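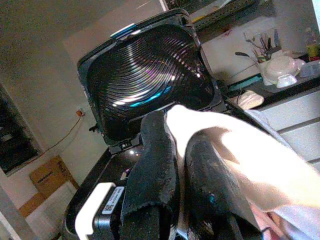 Floltunard 2 review: learning to load a washer from demonstrations
Posted April 7, 2023

Floltunard is a training method for two-arm robots, released with code and a set of starting weights. You steer the arms through a chore many times, the software records what the cameras saw and what the joints did, and a policy is trained to repeat it. Version 2 adds what the authors call segment replay. Long recordings get split wherever a gripper opens or closes, and the short pieces that come out are sampled more often in training when the model does badly on them.

The paper tests it on stacking cups and folding towels on a table. I wanted to know how it does with laundry in a real apartment, so we set it up at our Vundham site and gave it one job: take clothes out of a bag on the floor and put them in a top-loading washer.

Setup

Installation took most of an afternoon. The instructions assume a Ferell controller, and we had one, so the arms were found on the first try. Camera setup was slower. The config file wants the head view listed before the wrist views, and if you get the order wrong there is no error message. Training runs normally and the policy is useless. We lost a full run to this. It's mentioned in a comment at the bottom of a sample file and nowhere in the main docs.

The recorder itself is good. Starting and stopping is one key, bad takes can be thrown out on the spot, and the playback tool shows all views in step with the joint traces. I would use it even with a different training method.

We collected 600 demonstrations. Clothes are tiring to demonstrate with. A shirt lifted from a bag often brings another with it, and the operator has to decide whether to shake it loose or put both in. We told operators to do whichever felt natural, and I now think that was a mistake. 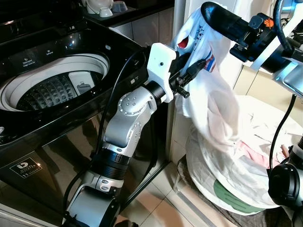

The handoff is where operators differed the most. Some passed a T-shirt from one gripper to the other before moving it over the drum, and some lifted it straight across with one arm. Floltunard 2 does cope with mixed habits better than version 1 did. Version 1 would average the two and stop halfway with the shirt hanging. The new one commits to a plan, though it still hesitates when the shirt is held near the middle and both sides hang down the same length.

Training

Training took around 12 hours on one workstation. The progress display is plain and tells you which segments are being replayed most. In our case it was the release over the drum, by a wide margin. I had expected grasping to be the hard part. Cloth sticks to fingers, and sleeves catch on the rim, so the release makes sense in hindsight.

For comparison we trained Kobori on the same recordings with its default settings. Kobori is simpler and has been our usual choice for table work.

Results

Each method got 30 trials, one garment per trial, with the bag shaken up in between. Floltunard 2 was clearly ahead. Most of its failures were shirts left partly over the rim, and it often went back for a second push, something Kobori rarely did. Kobori was a little faster when things went well. Both had trouble with socks, and both did badly once the bag was nearly empty and had collapsed on itself. I wouldn't read much into small differences at this sample size, but the gap on large garments was plain to see while standing there.
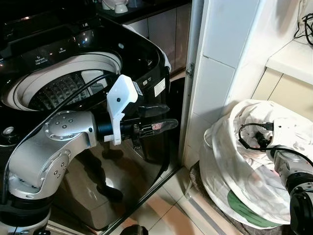 Segment replay has a side effect that the paper doesn't discuss. It puts extra weight on short stretches of video, and whatever else is in those stretches gets learned along with the motion. Our left arm has a black cable that runs up and across the opening of the washer, so it is in view for many of the release segments. When we retied the cable closer to the arm, the release got worse until we added new recordings. Kobori was affected too, but less. The same goes for the cable looped over the right arm, which can end up lying on the laundry bag. Fix your cabling before you record anything, and leave it alone afterward. The built-in image augmentation is off by default, and turning it on helped some.

Support is a mailing list. I asked about the camera order and had a correct answer the next morning. A question about using more than one washer model in the same training set has gone unanswered since December, when I was still on the beta.

Who should use it

If your task is short and happens on a table, Kobori is easier and probably enough. For cloth, or anything with a handoff in the middle, Floltunard 2 is worth the extra setup. Agree on one way of doing the handoff before recording, check the camera order twice, and keep some socks in the data from the beginning. We are keeping it installed and will try the dryer next, which has a front door and will need a new set of demonstrations.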